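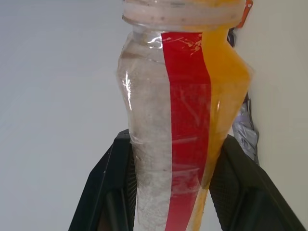 4 June 2020

Bottles again, all day. I came home with my head full of them and then stood in my own kitchen rinsing out the recycling, thinking okay, how long before something else does this for me?

Shahab Esfahani at Stistadmont says 2 years. He says everything is 2 years! In April he said it about folding towels, and I have the towels to prove him wrong. But I do get why he's hopeful. Picking up a clear plastic bottle sounds like nothing until you think about what it asks for - squeeze too hard and it buckles, too soft and it slides right down through the fingers. And the plastic is see-through, so half the time the software is guessing where the sides are. A strip of red tape down the front helps, I think, though Shahab and I argued about that over lunch (he thinks I just like tape).

We're supposed to get to 200 grasps before the Jerkamen people want numbers, and we stopped at 189 because I was starving. My niece could clear a table of bottles in the time it takes us to do one careful lift, and she's six and would be singing the whole time.

So no, not my kitchen, not yet. Maybe the bottle return at the grocery store, where it's the same chore over and over and no one minds slow. Need to call Mom back. Also we're out of dish soap.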